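1/ Rukodska put out its incident note on the breakfast-handling trials in May. I've now read it three times and I think the headline finding is wrong. Thread, because it won't fit in one post and I'm still annoyed.

2/ Background for anyone who doesn't follow this stuff. Rukodska builds the hand. Pevier writes the grip control. Hopkin runs the test kitchen. When something goes wrong you get three companies each explaining what the other two do for a living.

3/ The fault: during a toast handover, the hand got the command to open and didn't. It went on closing for 5 seconds. The slice broke, fine, it's bread. But the person on the receiving end had two fingertips on the far side of it.

4/ No injury. The note says "no injury" four times. I'd like to know what it would say if the thing being passed had been a glass.

5/ Now the headline number. 2,601 grasps in the trial, one "anomalous hold." Sounds great on a slide. But go to the appendix and look at what counts as a grasp. Picking up a sponge from a tray counts. Closing on nothing at all during warmup counts.

6/ Handovers to a live person? 200. So the real rate for the thing we care about is one in 200. I eat breakfast every day. One in 200 is not quite twice a year.

7/ And that's only if you believe it was one. An event gets logged as anomalous when the operator presses the stop. Twenty seconds of footage per event is kept, and only for those. If the hand hung for a second and then let go by itself, no press, no log, no footage.

8/ On to the cause. The note blames "debris ingress at the finger joint." Crumbs, in other words. It says crumbs worked into a hinge and the finger dragged, so the controller kept pushing. The fix is a rubber sleeve and a wipe-down after every session.

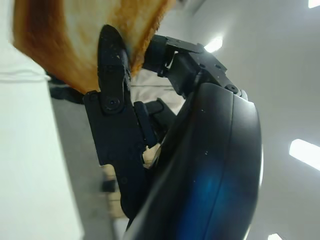 9/ WHY I DON'T BUY THE CRUMB STORY

Sure, toast sheds. There are crumbs sitting on that upper finger segment, just under the tip, right where it meets the slice. Dust on the palm too. I have no trouble with the idea that this hand gets dirty. But a crumb on the outside of a finger and a crumb jamming a joint are very different claims, and the note never shows the second one. No teardown photos. No mention of anyone opening the joint at all.

10/ Also, look at the hinges. Screws in recesses, boxy links, plenty of edges. If crumbs alone could stall this design for 5 seconds, I'd expect trouble all through a toast trial. They're telling me it happened once. Pick one.

11/ What I think happened, and I could be wrong: the open command was sent and the controller threw it out. Page 6 of the note says, in passing, that Pevier's software ignores an open command while it thinks the object is slipping. Toast crumbles. When it crumbles it feels like slip. So the hand squeezes, the toast crumbles more, which feels like more slip. You can see where that ends.

12/ If that's right, a sleeve does nothing. You could run that hand in a clean room and it would still do it with a rice cake.

13/ Somebody will say "but there's a force limit." There is. It's set for the heaviest item in the trial, which the table lists as a full kettle. A limit picked for a kettle isn't protecting anybody's fingers during toast.

14/ WHAT I'D WANT BEFORE THE NEXT TRIAL

The raw command log for the failed handover. It would settle the crumb question in a minute. Either the motor was told to open and couldn't, or it was never told.

15/ An open command that always wins. Drop the toast. Drop the mug, even. I'll sweep.

16/ A count of every late release, pressed stop or no pressed stop. Hopkin has the timing data, it's mentioned in the appendix.

17/ A separate force limit for anything handed to a person.

18/ I did ask. Rukodska sent me to Pevier. Pevier said the release logic is "shared with the Narance platform" and they can't discuss it. So whatever this is, it may be in a second product. That wasn't in the note either.

19/ A few replies already saying I'm anti-robot. I used to fix packing machines. I like machines. One of them held on to my sleeve once and the report blamed lint, so maybe I have a sore spot.

20/ If you've worked with this hand and seen a slow release, with bread or anything else, my messages are open. I'm mostly after times and what it was holding. Will add to this thread if the log ever turns up.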